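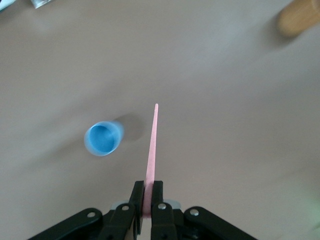 4.2 Are narrow offcuts really sorted by material?

The Zinska sorting guide, which most of the craft rooms in our sample had pinned up or kept in a drawer, tells users to put leftover pieces away by material first and by color second. Earlier work has mostly taken the guide at its word and treated the material bins as a record of what people had in them. We are less sure. The rule assumes that someone holding a leftover piece can tell what it is made of, and for wide, clean sheets that may be fair. Narrow pieces are another matter. The strip in Figure 3 is thin, flat and light salmon-pink, with faint speckles on its surface, and it narrows to a slender, rounded tip. Its color is easy to agree on. Its material is harder: it looks soft and slightly textured, and could pass for foam or for something closer to felt. A user following the guide would have to settle that question before reaching the one they could answer at a glance.

We looked at how often this kind of doubt came up. The four rooms held 417 leftover pieces between them, of which 148 met our definition of a strip (at least five times as long as it was wide at its widest point). We then asked 42 regular users to put the strips away as they normally would, with the guide in view. Agreement on color was high in every room. Agreement on material was poor, and it was poorest for the 64 strips that tapered toward one end. The same strip would go into the foam bin in one session and the felt bin in the next, sometimes by the same hand.

One reading is that users were careless. We doubt it. The same people sorted wide pieces well, and several of them spent longer on a strip than on a whole sheet, bending it or rubbing it between finger and thumb before choosing a bin. A second reading is that the guide is sound and needs only better labels. The room at Flavmont had the fullest labels of the four, with a sample of each material glued to the front of its bin, and its results for strips were no better than those of the others. With one room we can't push this very far, but it gives little comfort to anyone planning to spend money on labels.

The tapered strips raise a further problem. The guide has a separate tray for "usable shapes" and says that anything with "a clear form" belongs there. Users did not share a view of what a clear form was. Some treated a pointed strip as a petal or a tail waiting to be used, and others treated it as waste from cutting out something else. Both views are reasonable. A piece does not carry a record of why it was cut, and we see no way for a sorter who was not present at the cutting to settle the matter. Earlier counts that report "waste" and "usable" pieces as separate totals should be read with this in mind – ours included, in the pilot stage.

Ulon bins, which are divided by color only, are often described as the lazy option. In our rooms they would at least have asked people to do something they could do. Whether sorting by color makes a wanted piece easier to find later is a different question, and our sessions were not set up to test it. We also had no strips longer than a forearm, and very few dark ones, where speckling and surface texture would be harder to see.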